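Molthorpe Youth Soccer Club - Frequently Asked Questions

How old does my child have to be to join?
Players must be at least 4 by the first day of August. We take no one younger, even with an older brother or sister already on a team.

What does the season cost?
The fall season is $221 per player. That covers league fees, referee costs, field use and one practice shirt. The game uniform is ordered separately through Stenard and stays with the player for two seasons.

Is there a sibling discount?
No. We do have a hardship fund. Write to Zewditu Yimer at the club office and she will send you the one-page form.

Who sponsors the club?
Weto is on the front of all game shirts through the end of next season. Tuominen pays for goals and nets at the lower fields. Businesses that want a banner on the fence should contact Ayten Bilgin - banners go up in August and come down when the fields close for winter.

How are teams picked?
Under-8 teams are made up by school and neighborhood. From under-10 on, Tipene Treloar runs two evaluation evenings, both starting at 6 p.m., and the coaches place players after the second one. You may request one friend. We can't promise it.

What happens if it rains?
We play in rain and stop for lightning. Closures are posted on the club website by 4:30 p.m. on practice days.

Can I get a refund?
Full refund before teams are posted, half until the first game, none after that.

What should I do about lost gear?
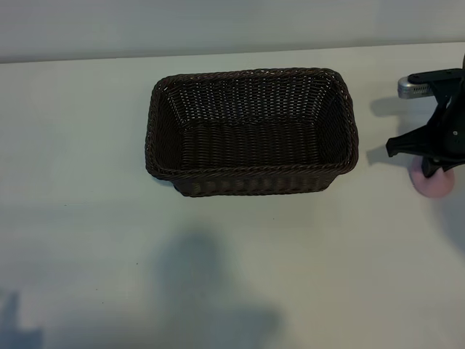
Check the shelf in the clubhouse hallway first, then ask at the office. Water bottles are thrown out at the end of each month, and shin guards and jackets are kept until the season ends. For small things like hair ties, keys and captain's armbands, a dark brown woven basket with a braided rim is the right sort of container for a team to bring to its own bench, and several parents already do this. Write your child's last name in everything.

How many players are in the club?
We had 804 registered last season, 241 of them in the under-8 program.

Who do I call about coaching?
Merja Turunen handles coach sign-up and background checks. New coaches need to finish both before their first practice.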